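Pandov 折叠桌脚套 PF-32
适用于圆管及椭圆管桌腿

型号：PF-32
品牌：Pandov
销售与技术支持：Weerasinghe 商贸
页面更新：2025年6月8日

产品概述

PF-32 为外套式桌脚套，装于折叠桌、折叠凳及轻型展示架的钢管末端，隔开管口与地面。套体为热塑性弹性体一次注塑成型，底部嵌有可更换的耐磨片。产品不用胶水、螺钉，靠套口内壁的环形筋夹紧管壁。

PF-32 替代旧型号 PF-30。两者套口尺寸相同，底片不通用。旧型号底片售完为止，订购时请核对套体内侧模印的型号。

基本参数

套体材料：热塑性弹性体，邵氏 A 硬度 85
底片材料：改性尼龙（标准），羊毛毡（可选）
底部外径：32 mm
底部厚度：9 mm（含底片）
适用桌腿：钢管、铝管，管口须平整无翻边
颜色：黑、深灰、棕
包装：散装袋，净重 454 g；整箱 1,000 只
使用环境：室内

套口内径分 A、B、C 三档，分别对应 19 mm、22 mm、25 mm 管外径。椭圆管按长轴选档，短轴方向的余量由环形筋补足。长短轴之差超过 4 mm 的扁管不适用。
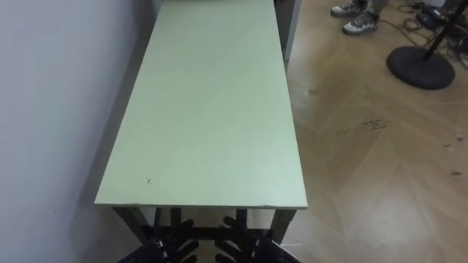 选型时须测量管末端的实际外径。喷塑管的涂层厚度因厂家而异，标称 22 mm 的管，涂后外径可能超出 B 档范围，请以卡尺读数为准。已装过其他脚套的旧桌，拆下后应清除管壁上的残胶和锈皮再测。同一张桌子的四条腿偶有管径不一的情况，尤其是更换过支架的，逐条测量较为稳妥。

底片选择

标准尼龙底片用于瓷砖、水泥自流平和橡胶地垫。滑动阻力小，耐磨，对细砂不敏感。

羊毛毡底片用于实木地板、复合木地板及打蜡地面。毡片厚度与尼龙片一致，互换后桌面高度不变。毡片吸附砂粒后应更换，不宜水洗后继续使用。地面常有积水的场所请选尼龙片。

防滑型橡胶底片以 Puniner 料号单独供货，不含在标准包装内。该底片与深色橡胶类似，长期静置可能在浅色 PVC 卷材上留下迁移色斑，铺设此类地面的用户请先在不显眼处试放。

与台面相关的注意事项

折叠桌叠放存放时，上层桌的脚套常直接压在下层桌的台面上。三聚氰胺饰面和防火板对此不敏感；软质覆膜台面建议加隔垫。浅色台面上由脚套擦出的深色痕迹，多数可用中性清洁剂去除，不要使用丙酮或含磨料的膏剂。台面封边条若已松动，叠放前应先压回并固定，以免脚套边缘挂住封边。

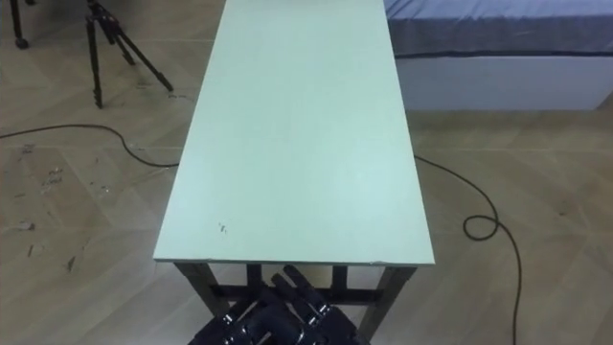

浅薄荷绿哑光台面，深色金属支架

安装

1. 将桌子折叠后侧放于软垫上，桌腿朝向操作者。
2. 取下旧脚套。旧套硬化难以拔出时，用热风枪低档加热套体，再旋转拔下。不要沿管轴方向用刀划切。
3. 检查管口。毛刺用细锉修平，翻边高度大于 0.5 mm 的应磨去。
4. 管壁外侧抹少量肥皂水。不得使用润滑油或硅油。
5. 将脚套对正管口，边旋转边推入，直至管端触及套底。内置止挡接触时阻力明显增大。
6. 静置至肥皂水干燥后再使用桌子。

四只脚套应全部到位后再翻转桌体。只更换其中一只会造成高度差，PF-32 底部厚度与多数原厂脚套不同，请整桌成套更换。

安装后检查

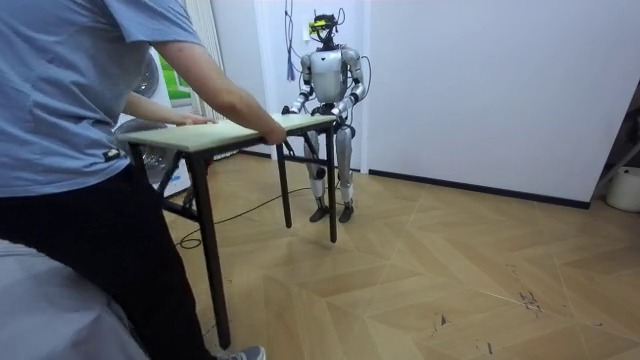 脚套是否装到位，须在桌子展开并承重的状态下判断。先将桌子置于平整地面，锁紧撑杆，再在桌子一端施加手压。压法可参照图示：一只手握住近端台面前沿，另一只手平放在稍远处的台面上，身体前倾，双手下压。图中桌体在受力时略有倾斜，检查时若出现类似倾斜，应查看是哪条腿离地，并核对该腿脚套是否插到底。四条腿均着地后换到另一端重复。斜撑与横杆的连接处如有松动，也会表现为桌面晃动，与脚套无关，须另行紧固。

地面本身不平时，可将桌子原地转过半圈再压一次。晃动方向随桌转动的，问题在桌；晃动方向相对房间不变的，问题在地面。PF-32 不带高度调节，需要调平的场合请选用 Semgate 螺纹调节脚，其安装须在管内压入螺母座。

测试数据

往复拖动测试：尼龙底片，瓷砖面，单腿垂直载荷 200 N，行程 300 mm，1,000 次往复后底片未脱落，套体无贯穿裂纹。
拔脱测试：B 档脚套，22 mm 喷塑钢管，轴向拔脱力不低于 60 N。
低温测试：-10 ℃ 存放后安装，套口无开裂。

以上数据由 Rezaul Pathirana 主持测得，样品取自常规批次。测试结果只适用于所列管材和地面组合，不作为其他用途的承载依据。 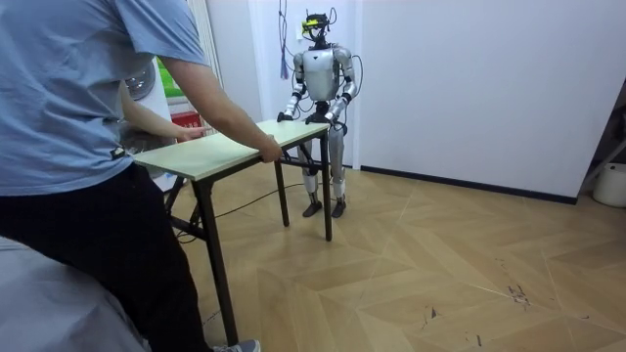
双手握持折叠桌台面近端

维护与更换

底片边缘有磨损标记线，标记线消失时应更换底片。更换时用一字螺丝刀由缺口处撬出旧片，新片对准凸点按入，听到卡入声为止。套体出现发白、发黏或套口裂纹时，应连套体一并更换。

高频使用的会议室和培训教室，建议在每年 11 月的家具盘点中检查脚套。家用折叠桌按磨损标记处理即可，不设固定周期。

清洁使用温水和中性清洁剂。含氯消毒液擦拭后应以清水复擦。不要将脚套长时间浸泡在酒精中。

订货信息

PF-32-A-N　A 档，尼龙底片
PF-32-B-N　B 档，尼龙底片
PF-32-C-N　C 档，尼龙底片
PF-32-A-F　A 档，羊毛毡底片
PF-32-B-F　B 档，羊毛毡底片
PF-32-C-F　C 档，羊毛毡底片
PF-32-S　单独底片，订货时注明材质

颜色代码附于型号之后：K 黑，G 深灰，R 棕。例：PF-32-B-N-R。未注明颜色的订单按黑色发货。

整箱订单不可混装档位，可混装颜色，每种颜色以整袋计。散装袋按净重包装，袋内只数随档位不同而异，以袋面标签为准。

退换说明

未安装的产品可凭订单号退换。已套入管材的脚套，环形筋会产生永久变形，不接受退换。不确定管径的用户可先索取三档试套样品，样品为灰白色，不带底片，仅供试装。

相关产品

Puniner 橡胶防滑底片
Semgate 螺纹调节脚
Pandov 折叠桌撑杆锁扣
Pandov 叠放隔垫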